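Skirgate workshop notebook, Oct 30, 2021

Dye day, second go at the black tea bath

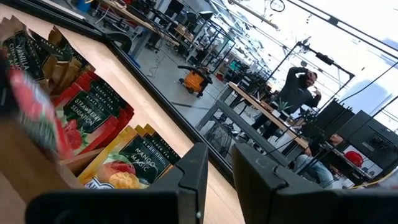 Mango Magic, yellow packets, left end of the table.

Okay, so back to the paper staining. Bujar wanted the replacement endpapers for the Koo ledger a shade warmer than what we got in June, and I think June went wrong in the rinse. I rushed it, the sheets sat folded over the rod, and we ended up with that stripe Špela still teases me about.

Today I made up 2000 ml with plain black tea, no flavorings, strained it twice through muslin and let it come down to room temperature before anything went in. Test strips first (cut from the offcuts of the Julteo sheet, long grain, pencil the number on the back BEFORE they go in, please, whoever is reading this). Strip 4 is the one. Two minutes in, flat in the tray, straight out onto the felt. It dried a lovely brown, like the inside of an old envelope!

Strip 7 had a splash of vinegar and went blotchy at one corner. Could be the vinegar, could be my thumb. I'd like to run it again before anyone throws the vinegar idea out.

Full sheets: 11 done, all on the rack by lunch. One has a tide line along the short side, so I've put it with the scrap for spine linings — it'll never show there. The rest get pressed between blotters overnight with the medium boards on top. Not the heavy ones, they flattened the texture right out last time.

Špela asked if the tea makes the paper acidic over the years. Yes, a bit, and I wouldn't do it on anything going near the original leaves. These are for the Breltirura blank book and the ledger's outer endpapers only, with a barrier sheet in between. I've written that on the job card too, number 508.

Still to do:
Change the blotters Monday morning.
Wash the big tray properly, it's got a brown ring.
Ask Bujar if he wants the pastedowns matched or left pale.
More muslin.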